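Call for Participants: Indoor Footwear Comfort and Wear Study

Tokura Footwear Testing is recruiting adults for a home-based study of indoor shoes and slippers. Participants wear supplied footwear at home, keep a short daily log, and return the footwear for laboratory measurement. The study is paid. No previous experience with product testing is required.

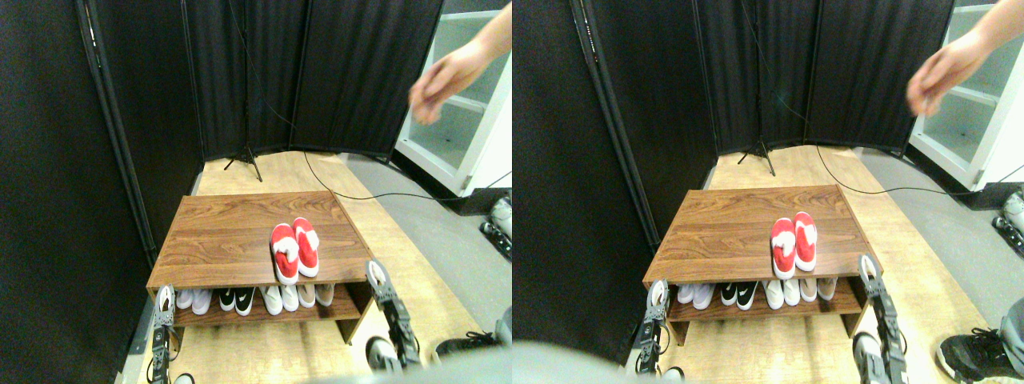
Posted by Polyxeni Kourkoulas, Participant Coordination
6 November 2015

The study compares outsole wear, insole compression and lining condition across three constructions of indoor footwear. Laboratory abrasion data are already available for all three. Data from ordinary household use are not, and the present call is intended to supply them.

We need 42 participants. Each will receive two pairs in sequence, with a rest week between pairs during which neither is worn. Fieldwork starts in February and is managed from our Sesov office. Samples are measured at the Bresico laboratory before issue and again on return.

Who can apply

Applicants must be 18 or older, live within the Sesov delivery area, and spend at least 3 hours a day on their feet at home. Homes with hard flooring in the main living space are preferred. Wall-to-wall carpet does not rule out an application but places it in a separate group, which is limited in size. People who use prescribed orthotic inserts indoors cannot be included in this round. Employees of footwear manufacturers and their household members are not eligible.

What participants do

Wear the supplied pair indoors only. Record start and stop times on the log sheet each day. Between uses, keep the pair on an open shelf or rack away from radiators and direct sun. Do not wash, brush or treat any part of the footwear. 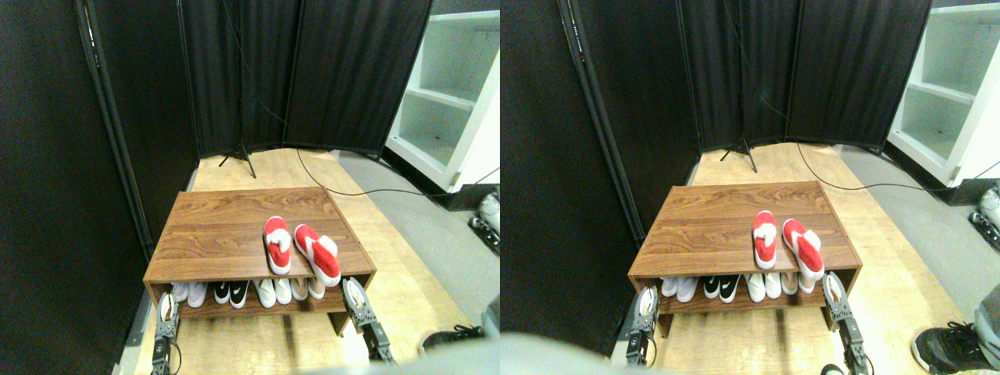

Payment and expenses

Participants who complete both wear periods and return both pairs receive $600. Those who withdraw after the first period receive half, provided the first pair and its log have been returned. Return packaging and postage are prepaid. Payment is made by check within 30 days of the final return.

Data handling

Logs are stored under a participant number. Names and addresses are held separately and deleted when payment has cleared. An earlier round collected 1,196 daily logs under the same procedure.
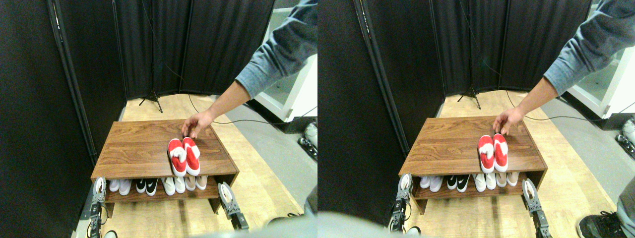 Results are reported by construction type only, and no individual household is identified. Participants may request a summary after the final report has been accepted by the sponsor, Christodoulou.

How to apply

Send your name, mailing address, shoe size and width, and main floor type to Manikandan Kurup, Study Office, Tokura Footwear Testing, Sesov. Please state the hours at which you can receive a parcel. Half sizes should be given as worn, not rounded. Applicants who match an open size group will be sent a consent form and a screening questionnaire. Unplaced applications are kept on file for the next round unless you ask us to remove them.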